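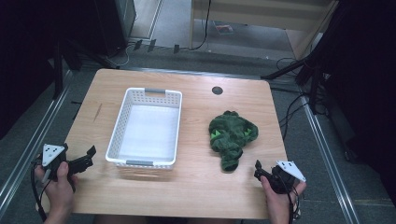
Vol. 4, núm. 2 – pág. 247

Cesta de plástico calada

La cesta de plástico calada es un recipiente doméstico abierto por su parte superior, con paredes perforadas y fondo generalmente rígido, empleado para agrupar, trasladar y guardar objetos ligeros. Se distingue de la caja de almacenaje por la ausencia de tapa y por la ventilación lateral. Su uso más extendido es la recogida de juguetes, ropa pequeña y artículos de limpieza.

Forma y partes

La planta rectangular es la habitual, ya que aprovecha mejor las baldas que la circular. En el ejemplar blanco de la lámina, las paredes presentan hileras de pequeños orificios cuadrados y los bordes opuestos llevan sendas asas grises. La diferencia de color entre asa y cuerpo es frecuente en las piezas con inserto, en las que el asa se fabrica por separado y se encaja después en el borde. En los modelos más sencillos el asa es una simple abertura de la pared.

Fabricación

La mayor parte de las cestas de este tipo se obtiene por inyección de polipropileno. El calado reduce la cantidad de material y el peso, pero exige nervios o un borde reforzado para evitar que la pared ceda al levantar la carga. La serie Jurholm, de la casa Granmont, consta de 92 referencias; la de Berkside se limita a dos tamaños, con un peso en vacío de 499 y 500 g según el color del inserto.

Uso con juguetes de peluche

Los peluches se comprimen con facilidad y recuperan volumen dentro del recipiente, por lo que la capacidad nominal resulta poco indicativa. Las piezas de contorno irregular, como la de color verde oscuro con púas triangulares verde lima situada junto a la cesta, suelen colocarse con la parte más voluminosa hacia el fondo. Las colas y otros apéndices se pliegan hacia el interior – nunca a través de las asas, donde estorban al agarre.

La carga se efectúa de ordinario sobre una mesa o en el suelo. La mesa permite revisar costuras y etiquetas antes de guardar cada pieza. Los tejidos húmedos deben secarse por completo antes de introducirse en la cesta, aunque esta sea calada.

Limpieza

Se lava con agua tibia y jabón neutro. El polvo acumulado en los orificios se retira con un cepillo de cerdas blandas.

Véase también: Caja apilable; Cesto de mimbre; Sistema Rees de baldas.

Revisión del artículo: 21/4/18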